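Workshop Tips: Setting Up a Table for Hand-Held Grippers

August 2020

Building a pair of hand-held grippers at home takes patience, and most of the trouble comes after the printing is done. These notes are from the shared workshop in Nasonby, where we built ours from the Prandell plans. They should work for any similar build.

Cover the table first. Plain white paper or a white board makes small dark parts easy to find, and a camera has less trouble with it than with wood grain. Pull paper tight and tape it from underneath. Creases throw small shadows, so replace the sheet when it gets bad.

Leave printed fingers a little rough on the edges if you like, but sand the faces that meet. Close the jaw on a strip of thin card and pull. If the card slides out, the faces are not flat yet. Go back to the sandpaper before you touch the spring.

Check the screws in the mounting plate after 2 hours of use, then again after 7. Ours worked loose early and then stayed put. A dab of thread locker is fine on metal, but keep it off plastic, where it can cause cracks.

Practice on something small and light. A small storage box and a bracelet or hair tie are enough for a first evening. Set the box toward the back of the table with clear space in front of it. 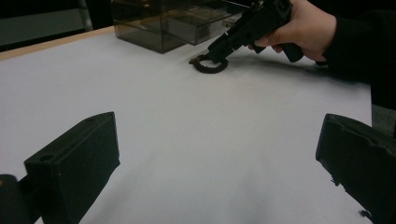
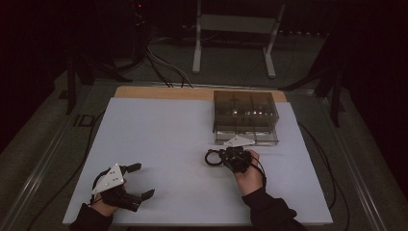
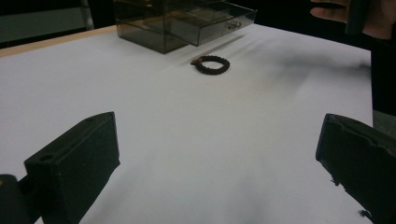

Smoky see-through box toward the back of the white surface, gripper in hand.

Rings are harder than blocks. Come in low with the jaw open, put one finger inside the ring and one outside, and close slowly. Squeezing hard makes a soft ring roll away.

Drawers need a different grip. Pinch the knob lightly and pull straight back in line with the drawer. If the whole box slides, put a bit of non-slip shelf liner under it. Rub a candle stub along the runners of a drawer that sticks.

Keep cables off the work area. Run them down the outside of the table and leave a loop of slack near the wrist, large enough that you can turn your hand over without feeling a tug. Hook-and-loop straps are better than zip ties here, as you will be moving them often.

Dark sleeves pick up dust from sanding. Brush them off before you sit down, or you will be wiping the paper all night.

Wipe clear plastic with a damp soft cloth and a drop of dish soap. Glass cleaner with ammonia can cloud acrylic.

Store the grippers with the jaws open so the springs can rest.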